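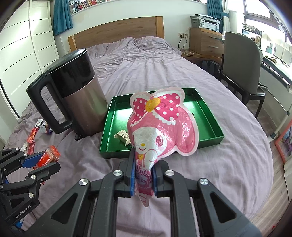 El autobús de Standon salía a las 6 y Yaa seguía sin encontrar la carta. Cajones, abrigo, el forro del abrigo. Nada.

- Déjala - dijo Nhyira desde la puerta -. Te la sabes de memoria.

Se la sabía. Dos párrafos y una firma torcida. Su padre vendía la casa de Trurnlow, que si quería algo fuera antes del viernes. Ni un beso, ni un cómo estás. Once palabras sobre el tiempo.

Llovía. Corrieron igual. 149 escalones hasta la estación, los había contado de niña y no habían cambiado. El conductor ya cerraba, Nhyira golpeó el cristal con el paraguas y el hombre abrió sin mirarlas.

Campos. Vacas. Un cartel de Illolden caido en la cuneta.

- ¿Y qué vas a pedirle?

Yaa no contestó. Pensaba en el reloj de la cocina, en la manta de su madre, en el cuarto de arriba con la cama grande donde dormían las tres primas en verano y cenaban golosinas a escondidas.

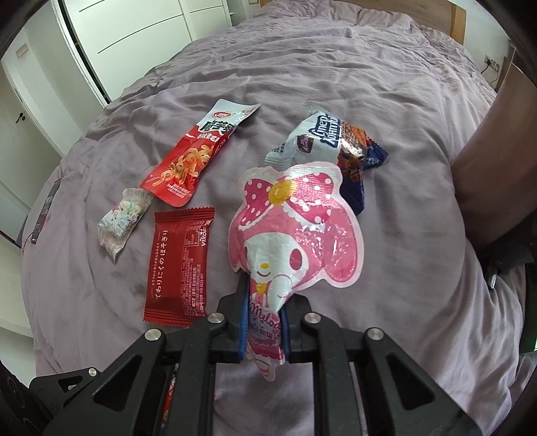
Golosinas sobre el edredón malva.

En Trurnlow había dejado de llover. La verja abierta, eso era raro. El padre en el porche, más bajo que en septiembre, con una caja de cartón en los brazos. La sujetaba como se sujeta a un gato ajeno.

- Has tardado - dijo.

- El autobús.

- Ya.

Dentro de la caja, el reloj. Parado. Y debajo, doblada en cuatro, la manta. Yaa quiso decir algo, le salio una tos. Nhyira miraba los geranios con muchísimo interés.

- Hay sopa - dijo el padre, y entró, dejando la puerta abierta.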